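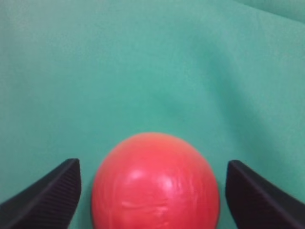
The red one, on the green cloth.

We use cookies to remember your preferences and to see which posts people are reading. By continuing to browse you agree to our use of cookies. Accept | Manage settings

The good ball

25 June 2026

I have been meaning to write about the red ball for months, and every time I sat down to do it I ended up writing about soup or the gutters instead. So I've made a pot of tea, the dog is asleep on my foot, and I'm going to get through it before the light goes.

It came out of my Uncle Des's hall cupboard when we cleared the house in Proketberg in February. If you ever met Des you'll know what that cupboard was like (if you didn't, picture every coat a man has owned, and then put a ladder in front of them). My cousin had the sensible job of sorting the paperwork. I got the cupboard, on my knees, with a torch in my mouth, and right at the back behind the boot polish was a tea cosy with something heavy in it. I thought it was going to be a teapot. It was the red ball, and I sat down on the hall floor with it in my lap and had a bit of a cry, if I'm telling the truth.

When we were kids this was the good ball. There were others, scuffed old things we were allowed to take out on the driveway, but the good ball only came out at Christmas and on Des's birthday, when he'd push the dining table up against the wall and spread a cloth over the carpet. Then we'd play a game he called Bishops, whose rules I have tried very hard to remember. You rolled the red one first, gently, and everyone else had to get near it without touching it. If you touched it you were a bishop, and you had to sit on the bottom stair until somebody let you off. Why a bishop? I asked him once and he said, "Well, what else would you be?" and went to see about the ham.

I'd remembered it as plain red, a proper fire engine red, and it's a good deal prettier than that. It's more of a coral, with a touch of orange where the light catches it, and there are faint streaks swirling through it the way cream does when you've only stirred once. There are some whitish streaks too, and I have gone back and forth on whether they belong to the ball or whether forty-odd Christmases put them there. My husband says scuffs. I say swirls. We've agreed to leave it, which in this house means we bring it up at breakfast.

I did give it a clean. I was nervous about it, not being certain what it's made of, and I asked at the hardware on Zarnik Street, where the young fellow tried to sell me a tub of Moltico cutting paste that I'm sure is lovely on a car bonnet. In the end I used a drop of dish soap in warm water and an old singlet, and went over it very slowly with the radio on. That was all. I didn't want it looking new. I wanted it looking like Christmas at Des's, and it shines plenty as it is.

The cloth is another matter. His old one had gone years ago (moths, my cousin thinks, though I have my suspicions about the dog he had then), so I went looking for something the right colour. I can't tell you how many greens there are. I brought home a swatch that was too minty and one that was practically a school uniform, and then I found a teal green on the remnant table at Akpalu Fabrics for 30 dollars the piece, which was more than I meant to spend and I don't regret a cent of it. The red against it gives me a jolt of pleasure every time I walk in. I'd forgotten that a colour could do that to a person.

So on Sunday lunch we'll be playing Bishops again, or our version of it. I've written out the rules as far as I have them on a card, and there's a gap at number 5 that says "something about the skirting board???" My cousin swears you got a second go if you hit the skirting board. My sister says that was only ever allowed when you were under seven and crying. If any of the Proketberg lot are reading, please, please write and settle it for us, and if you have a photo of the old cloth I'd love to see how close I got!

One more thing and then I'll put the dinner on. I've been keeping the ball in the tea cosy, same as he did. I thought about a nice box, and I even priced one, but the cosy fits it so well. It's brown and orange and quite ugly. It's sitting on the sideboard now next to the fruit, and last night my grandson asked very politely if the teapot was ready.

Comments (4)

Marg in the valley
Oh this took me right back. We had a game called Parsons which sounds like a cousin of yours, only you had to sit under the table. I'd never have thought of the stairs.

Kamol Yensuk
The skirting board rule is real, but you had to call it before you rolled. I was sent to the bottom stair for arguing about this in your uncle's front room and I have never got over it.

Post author
Kamol! I knew you'd turn up. I've filled in number 5. My sister would like it noted that she doesn't accept it.

thistledown
Swirls, definitely. Tell your husband.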